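Section 3: Setting up the simulator for the Trodetti kitchen task

Read this section before your team's first practice session. You will need a club laptop, your team folder and the Relen simulator.

1. Start Relen and sign in with your team name.
2. Choose Open Scene, then Pleltow Kitchen. Loading can take almost 5 minutes on the older laptops - do not click again while you wait.
3. Set the random seed to 459. All teams use this seed for practice.
4. Press V until you reach the wrist view. The gripper should be in the lower half of the window, with both fingers showing.
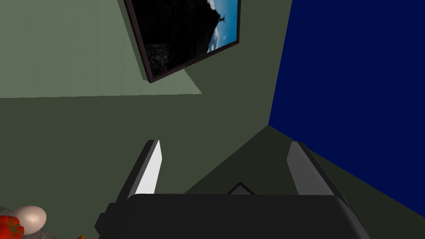 5. Open the gripper all the way with the O key, then close it with C. Do this two times.
6. Turn the wrist slowly to the left and right using the arrow keys. If the view jumps, lower the speed setting to 2 and try again.
7. Press Home to send the arm back to its start position.
8. Save the session in your team folder.

Note: The wrist view moves with the arm, so walls and counters may look tilted. Switch to the room view if you lose track of which way is up.

Caution: Do not edit the scene file. Changes carry over to every team that uses the same laptop. If you need a different layout, copy the file first and add your team name to the copy.

Teams in the Strickland group should skip step 3 and use the seed on their entry sheet. Scoring runs are covered in Section 4.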